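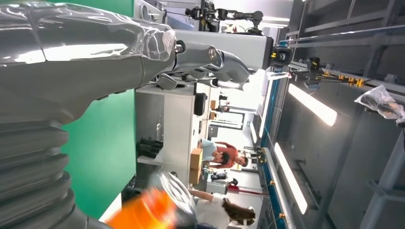

Subject: Re: [clendby-flyers] Dernent rebooking offer for the December changes

I read the offer twice and I don't think it says what people on this list are saying it says.

The line everybody is quoting is "customers affected by the schedule change may rebook free of charge." Fine. Free of charge means no change fee. It doesn't say anything about the difference in fare, and if you follow the link to the conditions, the fare difference is in there under "other charges," after the part about unaccompanied minors. I tried it with my own booking on 2347, the evening flight out of Clendby. The site offered me the morning flight on the same day with a change fee of zero and then asked for my card. I closed the window.

Now maybe an agent on the phone would have waived it. A couple of you say yours did. I believe you, but I'd want to know what you asked for and what was in the confirmation email afterward, since I've had an airline agent tell me something was waived before and then had the charge show up on my statement the next month. Anyone who got a free switch, please post the wording (take out your booking number first).

Second thing. The notice calls this a "schedule adjustment." The evening flight now leaves at 1:40 in the afternoon. If you work a normal day in Clendby you can't get on it, and it lands in Nornon too early to be any use for the night connection, so you sit in that terminal for 5 hours with one coffee stand. To me that's a canceled flight and a new flight that happens to have the same number. I'd guess the reason they kept the number is that "canceled" opens up the refund page and "adjusted" opens up the rebooking page, but I can't prove that, and I'd be happy for somebody to show me I'm wrong.

What I did was ignore both pages and ask for my money back in writing, to the original card, with the old time and the new time in the first sentence. I haven't heard anything. I'll post when I do.

Third, the voucher. Please look at it before you click accept. It's good for travel on Dernent only, it's in the name of the person who booked (so if your daughter bought your ticket, it's her voucher), and the clock starts on the day the voucher is issued, whether or not you ever get an email about it. The extra $18 they add on top is nice, I suppose. It wouldn't cover a checked bag each way. I'm also not sure accepting it leaves you any room to argue later. The checkbox says "in full settlement," which sounds pretty final to me.

On the petition - I'll sign it, but I don't expect much. We did one when they moved the summer flights and what we got was a nice letter. If the airport people at Clendby have any pull with Dernent they've never shown it where I could see. I'd put the effort into everybody sending their own refund request, with their own dates, and keeping copies.

Also, whoever wrote that the bus will be held for late arrivals, where is that coming from? The driver I asked hadn't heard of it, and the timetable posted at the stop is still the old one. I wouldn't plan a trip on it.

And one question for Yasuo about the Higuchi bookings. You wrote that they're "handling it." Does that mean they've refunded anyone yet? With an agency in the middle I'd expect Dernent to say ask the agency and the agency to say ask Dernent. Leaving your message below for anyone who missed it, it's been a busy week on here.

Ray

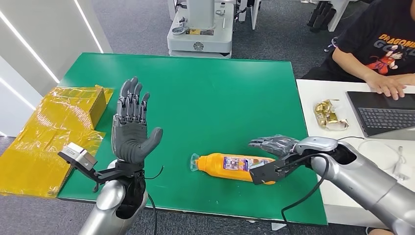
Yasuo Kawaguchi wrote:

Hi all, I think this is better news than it looked last night. I called Higuchi this morning and they already had the new times for all four of us. They say they are handling it with Dernent directly and we don't need to do anything until they write to us. The woman I spoke to was very clear that rebooking is free.

She also said we could go down a day early on the morning flight if there are seats, and that the agency has done this for other groups. I asked about refunds and she said that was possible too but that most people are taking the voucher since it comes quicker.

So my advice is to sit tight if you booked through them. If you booked on the Dernent site, the phone line seems to be moving faster before 8 in the morning. I waited 4 minutes. After lunch I gave up.

Does anyone know if seat assignments carry over? Mine has gone blank on the app and I paid extra for the aisle.

Yasuo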